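I have strong feelings about a slab of fake skin, and I would like them on record before the skills lab at Balville buys another 200 of the cheap ones.

The practice pad is the least respected object in medical education. It gets cut, stitched, picked clean and cut again, and then someone like me complains that it squeaks. But a good pad has manners. It gives a little under the needle, then tears the second you get greedy with the thread. The cheap kind forgives everything, like a grandmother, and you leave believing you can sew. 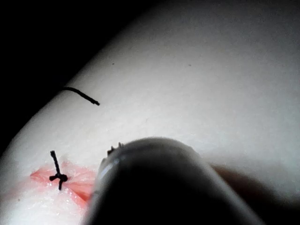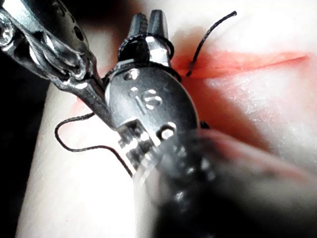
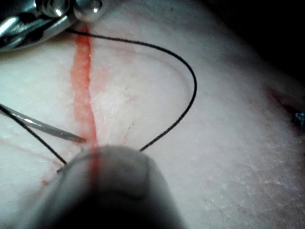
Page last changed: May, 4 p.m.

My colleague Usa Yimyam disagrees. She learned on pigs' feet and oranges and thinks any pad at all is a luxury. She also ties a knot so plain and tight it looks typed - I have been jealous of it for years.

Still, I'd take one decent pad over a drawer of bad ones. Black thread on pale skin hides nothing. Every sloppy loop sits there in high contrast, and so does the tail you trimmed too long, or the one you trimmed so short that the knot looks nervous.

The budget form, number 3215, has a box marked "consumables," where pads are listed between gloves and coffee filters. I have asked to have them moved. Valdemar Kvaran in purchasing wrote back that the coffee filters had never complained.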